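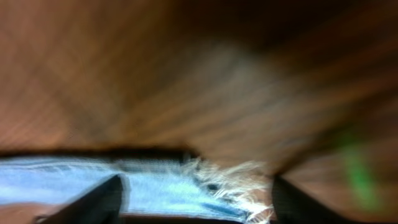

4.2 Folding and boxing denim

1. Clear the middle of the table. Stack waiting garments at the right edge.
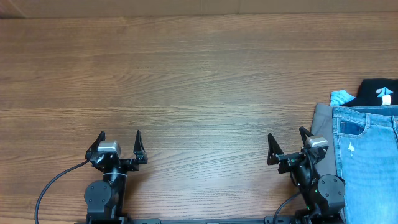
Fig. 12. Garments stacked at the right edge of the table.

2. Lay the denim flat across the table and smooth the seams by hand.

CAUTION: Do not pull frayed threads. Trim any thread longer than 5 cm.

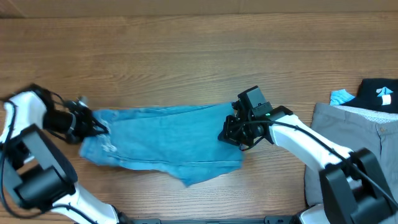 Fig. 13. Light-blue denim shorts laid across the table.

3. Fold one leg over the other, then fold the waistband to the hem.
4. Check the inside of the Stiltisell carton. Wipe out dust and line the bottom with one sheet of tissue.

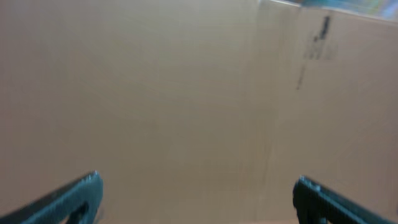 Scuffs on the inner walls are acceptable. Replace the carton if a corner seam is split.

5. Place the heaviest garments first. Maximum load is 7 kg.

NOTE: For trousers, see 4.3.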